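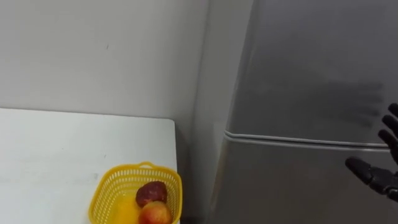

Figure 4.1 A basket of fruit on a table beside a tall refrigerator.

Chapter 4
Keeping Fruit at Home

Fruit goes on changing after it has been picked. It takes in oxygen, gives off water and carbon dioxide, and uses up some of its own sugar. Cold slows these changes down. Every household therefore has to decide which fruit goes into the refrigerator and which stays out, and for how long.

In this chapter you will look at the two usual places, the table and the refrigerator, and learn how to choose between them. Section 4.2 deals with ripening. Section 4.3 covers containers. The basket in Figure 4.1 has openwork sides, which let air pass around the fruit. A closed bag holds moisture in, and mould spreads more quickly in damp air.

Apples keep well in the cold. Plums may be left out until they soften slightly and should then be chilled. Bananas are best kept out, as their skins blacken at low temperatures.

The Siltden household survey, which we use throughout Part Two, asked 1,478 homes where they kept their fruit and what they threw away. Its results are given in Table 4.3 as a share of every 100 pieces bought.

Before you start

You will need a kitchen scale, a notebook and 3 apples of similar size. Weigh each apple and write down the result. Put one in a basket on the table, one loose in the refrigerator and one in the refrigerator in a tied bag. Weigh them again after 10 days. Keep your figures for Exercise 6.

4.1 What happens after picking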